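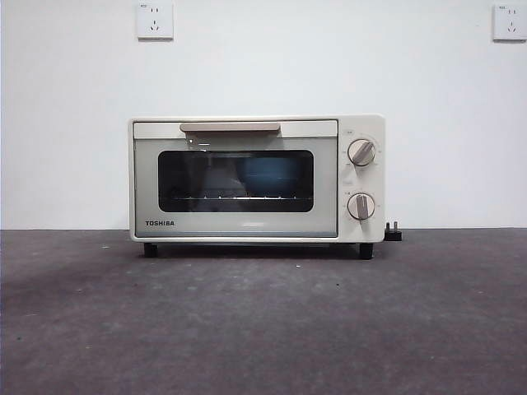
Der Prüfling mit dem langen Griff: An der Klappe dieses Toshiba-Ofens mussten sich alle Greifer messen.

Als ich Keerthana Acharya zum ersten Mal am Telefon hatte, wollte ich eigentlich nur wissen, welchen Greifer man sich für eine kleine Küchenzelle zulegen sollte. Eine halbe Stunde später hatte ich eine Einladung nach Skatholm, eine Wegbeschreibung mit drei Abzweigungen, von denen ich zwei verpasst habe, und die Auskunft, dass dort seit Januar vor allem eines geübt wird: eine Ofenklappe öffnen. Und wieder schließen, bitte ohne Knall!

Wer zu Hause einen Minibackofen stehen hat, denkt über so etwas ja nicht nach. Man fasst den Griff, zieht, und das Handgelenk macht von allein den Bogen mit, den die Scharniere vorgeben. Ein Roboterarm muss diesen Bogen erst kennen, und wenn er sich nur ein wenig verschätzt, dann zieht er nicht mehr die Klappe auf, sondern den ganzen Ofen zu sich heran (so ein Gerät wiegt eben nicht viel). Muthu Nadar, der die Steuerung geschrieben hat, lässt den Arm deshalb nachgiebig fahren, fast ein bisschen schlaff, und verlässt sich auf die Kraftmessung am Flansch.

Zwei Greifer standen zur Wahl. Der Meko hat parallele Backen mit Gummiauflage, ist flink und verzeiht wenig; die Backen wollen genau waagerecht an die Griffstange heran. Der Wulletska arbeitet mit drei weichen Fingern, die sich um alles legen, was man ihnen hinhält, und dafür braucht er seine Zeit. Ich gebe zu, dass ich ihn vom ersten Moment an mochte, er hat etwas von einem gutmütigen Tintenfisch. 200 Durchgänge bekam jeder, gezogen wurde mit höchstens 60 Newton.

An der Klappe lag der Meko vorn, und zwar deutlich. Sein Griff saß, die Bewegung blieb ruhig, und Aravind Rai, der am Rechner mitschrieb, hatte bald kaum noch etwas zu notieren. Bei den beiden runden Drehknöpfen sah es dann ganz anders aus. Auf ihnen sitzt jeweils nur ein erhabener Steg, und steht der schräg, muss der Parallelgreifer sich erst passend verdrehen, wofür er wiederum eine gute Kamera braucht. Die weichen Finger umfassen den Knopf einfach von vorn und drehen los, ganz gleich, wie der Steg gerade steht.

Über die Kamera wurde beim Kaffee übrigens am längsten gestritten! Das getönte Glas der Klappe spiegelt, und helle Flecken auf der Scheibe hielt die Tiefenmessung anfangs gern für Löcher. Florencio Moya schwört auf eine feste Kamera neben dem Arbeitsplatz, Keerthana Acharya will sie am Handgelenk haben, nah am Geschehen. Vorläufig laufen beide, und Muthu Nadar verrechnet die Bilder, was er mit einem Seufzer erzählt.

Gekauft wird in Skatholm fürs Erste der Meko, mit Wechselflansch, damit der Wulletska für die Knöpfe im Regal bereitliegen kann. Im nächsten Durchlauf soll der Arm auch das Rost herausziehen, und dafür feilt Florencio Moya schon an neuen Backen mit einer schmalen Nut.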